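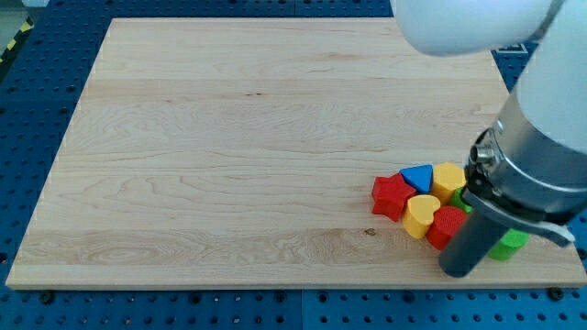 I moved my mother out of her house in Tutcombe in February and people keep asking how we handled the paperwork and the stuff. I'm putting it all in one thread so I can send the link.

Background: she had lived there for decades, three bedrooms, full basement, detached garage. She is fine, she just didn't want the stairs anymore. Her new place is a one-bedroom on the ground floor.

We started with the papers. My brother wanted to start with the garage and I'm glad he lost. We kept finding things we needed later in odd spots, like the car title inside a cookbook.

Papers we pulled first: deed, title, insurance policies, her Social Security card, Dad's death certificate, the last few tax returns, the furnace warranty. They went in one accordion file that stayed in my car the whole time.

Order certified copies of the death certificate if you're down to one. We were down to one. The utility wanted it, the bank wanted it, and the bank kept it for two weeks.

Movers. We got three quotes. The lowest was 1,258 dollars and the highest was 3,139, for the same house and the same distance. I read both of them line by line.

The low one left out packing, the piano, and anything over a certain weight. The high one had full packing and a "long carry" fee for the walk from the truck to her new door. I asked them to take that off after I measured the walk. They took it off.

We went with the middle quote, a company called Sterkitz. Two guys and a truck, on time, one scratched dresser. They sent a form for the dresser the same day. I'd use them again.

Ask every mover if the estimate is binding. If the person on the phone changes the subject, ask again by email so you have it in writing.

Boxes. We used 80, mostly the small ones. Big boxes are for pillows and lampshades. My brother filled a large one with National Geographics and it is probably still in that hallway in spirit.

Label the side of the box, not the top. Once they're stacked you can't see the tops. Room first, then what's in it. "Kitchen – pans" is plenty.

Furniture was the hard part. I drew her new place on graph paper, one square per foot, and cut out little paper shapes for the couch, the bed, the table and so on. She moved them around for an evening and decided on her own that the china cabinet wasn't coming.

I had been trying to tell her that about the china cabinet since Thanksgiving.

The kids and grandkids each got to put 10 things on a list, with no guarantee. Mom had the last word. Only two things were on more than one list: the kitchen clock and the rolling pin. The clock went to my cousin. Mom kept the rolling pin.

Selling. Less of it was worth money than we thought. The piano was worth nothing, and we called a lot of people. A church took it in the end and we paid for the move. Her sewing machine, a Jirar from before I was born, sold in an hour.

The estate sale person we hired was Parveen Karunaratne. She takes a percentage and has a minimum. Ask about the minimum. She priced everything in two days and told us flat out to stop throwing away costume jewelry.

Don't throw anything out before the sale person sees it. We had already filled two contractor bags and I went back through both of them in the driveway in my coat.

Address change: do the post office first, then bank, insurance, Medicare, pension, pharmacy, voter registration, doctor, dentist. The pharmacy was the one we forgot. Her refill went to an empty house.

Leave the power and heat on at the old place until closing. We had a cold snap the week after she left and I drove over twice to check the pipes.

Phone: she wanted to keep her landline number. It took three calls and a supervisor, but it can be done. Don't cancel the old service first or the number can be gone for good.

The first night we set up her bed, the bathroom, the coffee maker and one lamp. Everything else waited. She asked for the TV around eight so we did that too.

Someone asked about the neighbor thing. Her next-door neighbor, Anwara Ranasinghe, had a spare key and was on the alarm company's call list. We had to take her off the list and get the key back, and I would have missed it if she hadn't brought it up herself.

Total time from "I think I'm ready" to the last trip to the dump was about five months. We could have gone faster and she would have hated it.

What I still have left: the photos. Eleven shoeboxes, no dates on most of them. She comes over and we do one box at a time and she writes names on the backs in pencil.

Question in replies about storage units – we rented one at Khondokar for the stuff we couldn't decide on. Month to month, smallest size. I haven't opened it since April and I'm going over there this weekend with the truck.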